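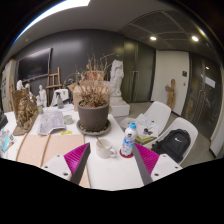
Home Classroom Tech Guides Families Contact

Shared Tablets in the Classroom: Your Questions

We get a lot of mail from teachers who have been handed a cart of tablets and a power strip and wished the best of luck. The answers below come out of our own school, where Mélanie Boychuk looks after the devices for the lower grades, and out of plenty of emails back and forth with people in the same boat. If your question isn't covered, do write to us. We read everything, though it may take us a while in September.

Do we need one tablet for every child?

No, and please don't let anyone make you feel bad about it! Our first classroom set was 23 tablets for two rooms, and we shared them perfectly well for years. Pairs work beautifully for reading and for most science activities, and the children talk to each other more when there is one screen between them. Where you will feel the pinch is testing and typing practice, so try to borrow the other room's share for those.

How should we number them?

Put a number on the back, the same number on the charging slot, and the same number next to a child's name on the class list. It sounds fussy until the first afternoon a tablet goes missing and you know by 2:15 exactly which desk to look in. We name ours on the screen as well (Maple 1, Maple 2 and so on) so that the substitute can follow it.

Which classroom manager do you use?

We use Dusta for locking screens and pushing out a web link to the whole room. We tried Saludo for one term before that and liked the way it looked, but logging in took our first graders most of the lesson. Your mileage may vary, as they say. Whatever you pick, ask for a trial with real children in the room, because a demonstration with four adults around a table tells you very little.

What about passwords for the little ones?

Picture passwords or badge codes, every time. We print the codes on a card, slip it into a plastic sleeve, and keep the sleeves in a box by the cart. A five-year-old can manage a card. Older children can move to a typed password around third grade, and you should expect a bumpy couple of weeks when they do.

How much does it all cost?

More than the tablets, I'm afraid. Our last set of cases, screen protectors and a charging cabinet came to $1,869, and that was with a discount we had to ask for twice. If you are writing a grant request, put in a line for cases and a line for repairs, and be generous with both. Our parent group set aside $2,000 for the year and we used nearly all of it.

Can children take the tablets home?

In our school, fourth grade and up, with a signed form. Hélène Marchand, who teaches fourth, sends hers home in a padded sleeve with the charger left behind at school. The battery gets them through an evening of homework and we have stopped losing chargers. For families without internet, load the reading onto the tablet before it leaves the building.

A tablet won't charge. What now?

Try a different cable first, then a different slot, and then look inside the port with a flashlight. You would be amazed how much lint and cracker gets in there. Please leave it switched off before you go poking about, and use something soft and dry. If it still shows nothing after an hour on a good cable, tag it and send it to whoever handles repairs.

How do we clean them?

A barely damp microfiber cloth, with the tablet off, and never spray anything straight onto the glass. We do ours on the last afternoon before a break, and the children enjoy it far more than you'd think.

Do the free apps do the job?

Many of them, yes. We use the free version of Etari for math practice and have never paid for more. Do check what each app collects about the children before you install it, and ask your district whether it keeps an approved list.

Comments

PattyK: The numbered slots saved my sanity. We added colored tape for each table group too.

Room 12: Does Dusta work on older tablets? Ours are pretty slow.

Mélanie Boychuk: Room 12, it does on ours, but the screen lock takes a few seconds. Restart them in the morning and it helps.

grandpa_lou: Cracker in the port. Yep. Same at our house.

Related

Setting Up a Charging Cart
A First Week with Iller Reading Logs
Headphones That Last Past December
Sample Take-Home Form for Families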